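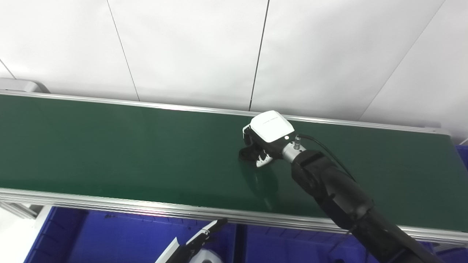 Figure 1. Green conveyor belt with aluminum rails on both sides.

Waiting in Line: How People Choose a Checkout Lane
Project report, Introduction to Social Research
Crisóforo Villaseñor
Submitted 14th March

Why I picked this topic

My grandmother has a rule for the supermarket, and she taught it to me before I could read: never stand behind a person holding coupons. I have followed that rule faithfully my whole life without once checking whether it works. When our class was asked to study an everyday decision, I thought of her right away, and of the many evenings I have spent at the Laltetti market on Vidov Street, staring at the belt and wondering if the other lane was moving faster.

So my question became a simple one. When shoppers walk up to the registers, what do they look at before they pick a lane, and are they happy with their choice afterward?

How I did it

I wrote a short questionnaire and handed it out just past the registers at the Laltetti market, with the kind permission of the store manager (thank you again, and sorry about the clipboard I left on the lettuce). I wanted 200 completed forms and I kept going back until I had them, which took a good deal longer than I had planned - people carrying ice cream do not like to stop and talk. The form had 10 questions, most of them a matter of checking a box, with one open question at the end where people could write whatever they liked.

I also sat down for longer conversations with 3 shoppers who were generous enough to have coffee with me at the Wasilewska bakery next door. These were my favorite part of the project, and I have tried not to let them count for more than they should.

What people told me

The most common answer was that people look at how many others are ahead of them. How full the carts are came second. I had expected these to be the other way around, and I went back through the forms to make sure I had not mixed up the columns. Many older shoppers said they choose the cashier first and the line second. One woman wrote that she would happily wait behind a whole baseball team for the cashier who packs the eggs properly.

People who were shopping with children gave different answers from everyone else. They often picked the lane farthest from the candy, and several underlined this heavily.

On satisfaction, the answers were mixed. A lot of shoppers said they believe they usually end up in the slow lane. I learned from our textbook that we tend to remember the bad waits and forget the easy ones, and I think that fits what I heard over coffee, where the stories were all about disasters.

Problems with the study

I only visited one store, and mostly in the late afternoon, so the morning crowd is missing. Shoppers in a real hurry walked straight past me, and they may well choose lanes differently. I also wish I had asked about self-checkout, which came up again and again in the open question. I hope to add it in June, when I have more free time and a better clipboard.

My grandmother has read this report and is keeping her rule.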